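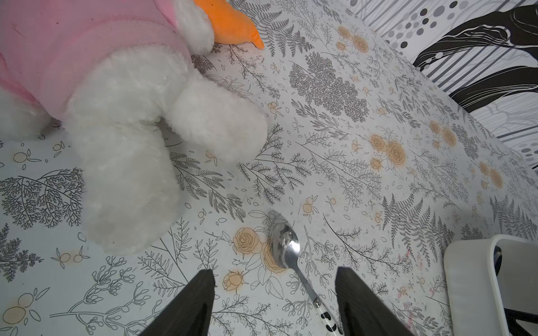
## 4.3 What the open day taught us about spoons

I'd been telling people for months that the Kallia cell was ready for company, so when Jonden opened its Mesine building to the public in March I put us down for a bench and hoped for the best. We had 524 visitors through the doors that day (the front desk kept the tally, I was far too busy) and I think most of them wandered past us at some point, usually with a kid out in front.

The set-up was the one from Section 3: two arms on a shared rail, a wrist camera for each, and one fixed camera over the whole lot. The task was cutlery. Spoons go on the mat, an arm picks one up and puts it away. That sounds dull on paper, but people will watch a robot go after a spoon for ages! We kept the busy printed cloth and the floral walls, as we wanted the colours and patterns the perception side had been struggling with, and a soft toy stayed on the mat as clutter.

Figure 6. The Kallia cell, seen from the fixed camera. Both arms are over the mat, with the spoons lying between the left gripper and the white tub.

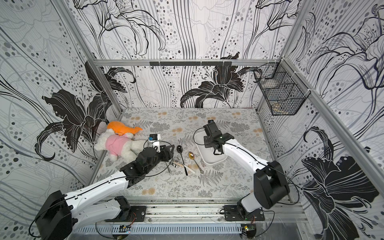
### 4.3.1 Running the demonstration

We ran 14 sessions, each with two operators swapping off at the controls. I've set down how each one went in the order we did things, because a couple of people have asked me since and my emails keep getting longer.

1. Lay the spoons out by hand, any way you like. We let visitors do this part, and they were much meaner than we ever were in the lab (handles crossed, bowls hooked together, one tucked under the toy).
2. Bring the gripper down with the handle between the fingers, then close. Patterned handles were my worry going in. The plain shiny ones gave the operators more grief, mostly from glare off the bowls.
3. Carry the utensil to its container and go in slowly. My favourite view all day was the wrist camera's, which we had up on a big monitor. You get the fingertips at the bottom, the thing being held, and white walls on either side.

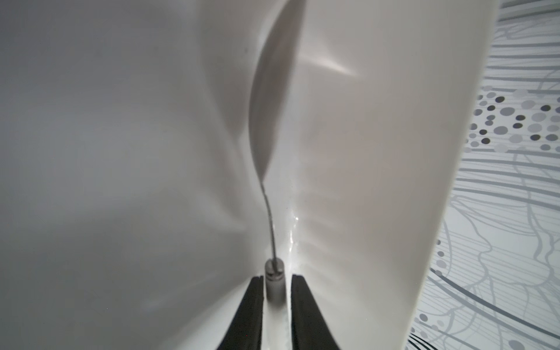

4. Open the fingers, back straight out, and only then swing the arm home. New operators love to skip the middle part.

### 4.3.2 Crowded holders

The questions I got most were about the utensil holder, and fair enough. Dropping a spoon into an empty one is easy. Once there are several in there, the bowls overlap up top and the stems bunch together down below, so the gripper has very little room to work in. 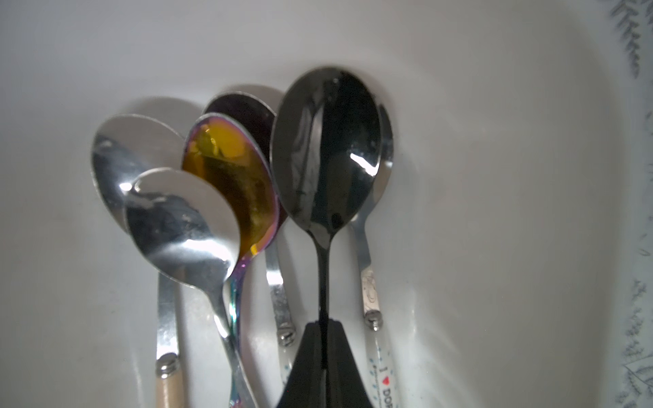

I'd treated that as a footnote when we wrote up the Jara trials, and I regret it a bit now. We've pencilled in eight more sessions with fuller holders, using the same operators if I can talk them into it, and I'd like to log every contact between the fingers and the neighbouring stems. Labelling those by hand will be slow going. The glossy finishes are still the ones I'd start with.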